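Vekska copper-colored mug tree, oval base
Item 3948 / Landeg Housewares, kitchen + table

Metal stand, scrolled center stem, curled arms up top. Dark brown oval base. Back in stock since July, 24 left in the Larngate store, more on order.

Shown with: green drinking glass, striped bowl, chunky toy bricks. All sold seperately. 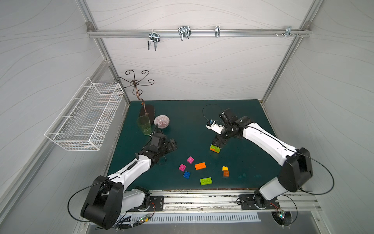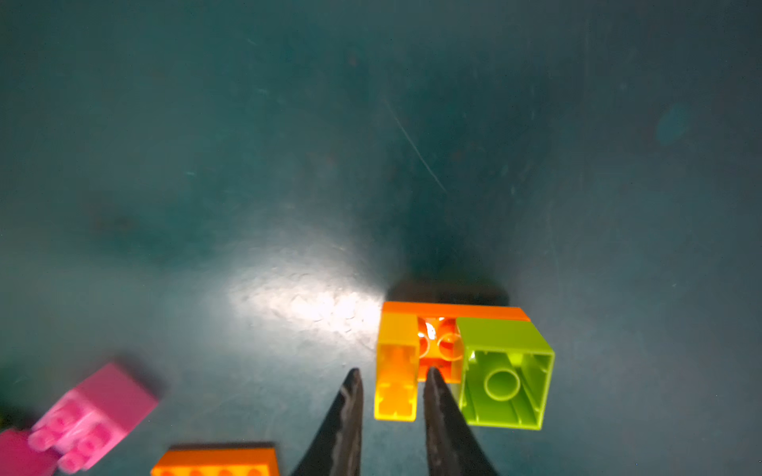 Ships flat-ish, arms are fixed so the box is tall. Please check your shelf height before you order!! Returns within 7 days, unused, orginal box.

Care: dry cloth. No dishwasher. No steel wool, it takes the color right off.

Mugs not included. Thin handles hang best, big chunky ones bump each other, so stagger them.

Matching wall hooks are item 971, ask for Tudur at the counter. Store pickup until 7 pm. Phone orders ok, leave a number and we call back same day.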